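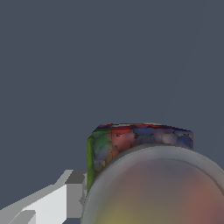
July 7, 2023

Slept badly, got to the office early, found Dwayne already there eating cereal out of a measuring jug. He had left the overnight batch running on his own machine because mine "makes a noise." Mine does make a noise. It has made a noise since March and I've grown fond of it.

So: the comparison. Two controllers, two cameras, one arm, one parallel gripper, and a target object that gets put down somewhere in reach at the start of each try. The gripper has to go over, come down, close, lift, and hang on to it until the clock runs out. All in simulation, in Fikley, which is our name for the heap of scripts that sits on top of the simulator. Simone named it and has declined to say after what.

The controllers are Isov and Stoica. Isov is Jaxon's. It is old, stiff and polite, and moves like somebody carrying soup. Stoica is mine, more or less, in the sense that I wrote it and other people have since had to fix it. Stoica is compliant, meaning it gives a little when it runs into things, meaning in practice that it runs into things.

The cameras are the close one, which rides near the fingers, and the far one, which stands back and gets the arm and the object together. Each controller gets 100 tries with each camera, for 400 in all. I wrote that on the whiteboard last week and underlined it, and since then two people have come to me separately to suggest we could do fewer.

Morning was spent on gripper width. Maëlle thinks we should open the fingers only a little wider than the object before coming down. I think we should open them all the way and let the object take its chances. Her way is tidier and gives you less swinging about if the position estimate is good. My way works when the position estimate is garbage, and I know who writes the position estimates around here. (Me.)

We tried both for an hour without keeping score, which is how Maëlle and I settle most things, and then went with wide open for the batch so that both controllers would start from the same place. She wrote "under protest" next to it in the notes. Then she drew a small flag.

I also turned the coordinate axes back on, the little red, green and blue lines that show where the software thinks a thing is and which way it's facing. They clutter up the view something awful. I switched them off in the spring for a demo because Gordon said they looked like pick-up sticks, and then lost most of a day to an object whose frame was sideways.

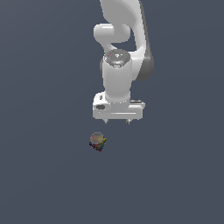
Why come straight down onto the object when the arm could reach in from the side?

A straight descent keeps both fingers at the same height, so an error in the height estimate only makes the grip higher or lower. Coming in from the side, the same error can put one finger into the object.

That was Gordon's question at lunch, and I have copied the answer down in its sensible form. The version I gave him had a sandwich in it, and I did a demonstration with two fingers, and the sandwich came off worse. Gordon nodded all the way through and then asked if we had considered suction. Gordon has asked if we have considered suction at every lunch for as long as I've been at Gernstead. I believe he owns a suction cup and is waiting to be asked about it.

After lunch, the close camera. I had been putting this off. The trouble with a camera down among the fingers is that it gives you a marvelous look at a very small amount of information. You get a slab of white finger, you get whatever large thing is nearest the lens taking up a corner, and the target gets what's left. When the target has nice plain sides, fine. Ours is covered in blotches, green going into red going into a sort of bruise purple, and that was my idea too. I wanted texture so the matcher would have something to grab on to. It has plenty. It grabs on to the red patch with tremendous confidence and then sometimes decides the red patch is the whole object.

Jaxon's view is that the far camera is good enough and I'm being sentimental about the close one. He may be right. The far camera sees the whole hand and never has a finger across the thing it cares about. What it doesn't have is pixels. From back there the object is a few colored specks under a lot of white arm, and asking for its rotation is like reading a license plate off a postage stamp. So one camera knows where everything is and has no details, and the other is all detail and doesn't know where it is. I've worked for both.

Simone suggested using far for the approach and close for the last bit. Everybody agreed at once, which annoyed me, as I'd suggested it in March and been told it was too much plumbing. I looked up the message. I did not forward the message. I did leave it open on my screen when I went for coffee.

No switching in this batch, though. The batch is the batch. I spent the middle of the afternoon stepping through close-camera tries one frame at a time and making notes like "red again" and "???" 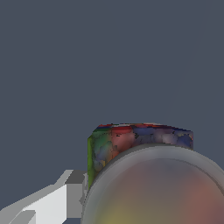 Later, with numbers

It finished. Of the 400 tries, 348 ended with the object still in the fingers when the clock ran out. Dwayne read the figure out across the room in the voice of a man announcing a train. I was pleased for as long as it took to ask for the split, and then the split wasn't there, because the script that writes the summary adds everything together and forgets which controller did what. The raw logs have it. The raw logs have everything, in the order it happened, with no labels.

Jaxon has offered to write the thing that pulls it apart. Jaxon wrote Isov. I said I'd do it. He said surely it didn't matter who did it. I said in that case he wouldn't mind if it was me. We are both being very pleasant.

From the replays I watched, and I watched too many, here is what I'd bet on. Isov drops less on the way up. It closes slowly and sits there a moment before lifting, as though saying grace. Stoica gets there sooner, and when the estimate is off to one side it tends to nudge the object along until it's between the fingers, and I count that as skill and Jaxon counts it as an accident. Where Stoica falls down is the wrist. It lets the hand come in at a bit of an angle if that's what the joints find comfortable, and then one finger arrives before the other.
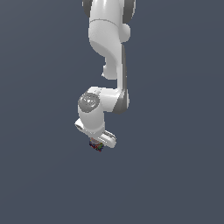
Maëlle says I could fix that with one stiffness number, the rotational one, and she's probably right, but there are six places in the code where that number gets set and I only trust four of them. I tried doubling it on a copy. The wrist behaved beautifully and the elbow started to hum. I don't mean a sound, there's no sound in Fikley, but you can see a hum. Put it back to where it was and wrote down that I'd put it back, having been caught that way before.

Also noted, so I don't lose it: the fingers' friction setting is generous. Simone found it while looking for something else. Whoever chose it has given our gripper the hands of a tree frog, and a good many of those 348 may owe it something. The commit has my name on it. She was nice about it. She said "huh" and went to get her coat.

So tomorrow the friction comes down to something a real rubber pad might manage, and we run all of it again, both controllers, both cameras. Dwayne says his machine is free overnight, provided I stop touching the chair. Maëlle wants narrow opening this time. I said I'd think about it, and I've already changed the config, but I'll let her ask once more.

Went home by the river. Forgot the measuring jug was mine until I was standing in the kitchen trying to make rice.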